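Student film awards: can you predict a winner?
Project report, Bhavana Thomas and Nighat Pirzada

We read 275 reviews of the films up for the Trillo Prize and guessed the winner from them. We picked Brinder. Chacko won. The critics we trusted most did no better than a coin toss - and they sounded very sure. I doubt more reviews would have helped.

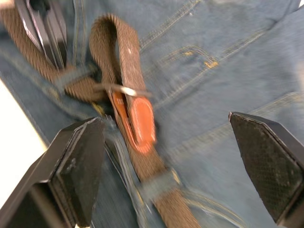
Braided belt on blue denim.

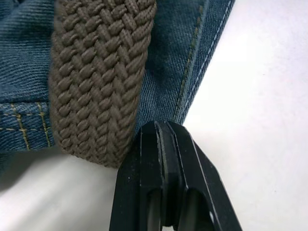 Did any critic pick Chacko?
Only eight reviews named it, all from small papers.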